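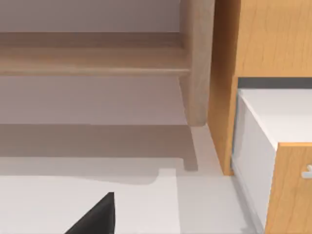 Preguntas frecuentes - Muebles de madera Vukus

Actualizado el 27 de febrero de 2024

¿Hacéis envíos a las islas?
Sí, a Baleares. A Canarias de momento no, estamos mirándolo con la agencia. Península, gratis a partir de 300 euros.

¿Cuánto tarda?
Si hay stock, 5 días laborables. Los de la serie Rezende van por encargo, ahí depende del taller. Os avisamos por correo cuando sale.

¿Viene montado?
Las sillas sí. Bancos y mesas bajas, no: patas aparte, tornillos y llave en una bolsita pegada por debajo del tablero. Mirad bien antes de tirar el cartón!!

Me falta un tornillo
Escribid con el número de pedido y el modelo. Lo mandamos por carta, sin coste.

¿Aceite o barniz?
La serie Brokley va con aceite. Rezende, barniz mate al agua. No mezclar, por favor. Si echáis aceite encima del barniz se queda pegajoso y luego hay que lijar todo.

¿Cada cuánto hay que dar aceite?
2 veces al año si le da el sol. Si no, con una vale. Capa fina, trapo de algodón, dejar toda la noche.

Tengo una mancha de vaso, ¿se quita?
En Brokley casi siempre. Lija fina en el sentido de la veta y aceite otra vez. En Rezende es mas difícil, mandad foto y os decimos.

¿Sirven para exterior?
No. Porche cerrado, vale. Lluvia, no. La garantía no lo cubre.

Cojea
Normalmente es el suelo. Aflojad las patas, poned el mueble en su sitio, apretad otra vez. Si sigue igual, tenemos fieltros de varios grosores.

¿Puedo devolverlo?
Sí, sin usar y con el embalaje. La recogida son 70 euros en muebles grandes. Los encargos a medida no se pueden devolver.

¿Seguís vendiendo Ernura?
Ya no. Recambios de patas si que quedan, preguntad. Los tableros se acabaron en septiembre.

¿Factura?
Pedidla al hacer la compra, casilla "empresa". Si se os olvidó, por correo con el CIF.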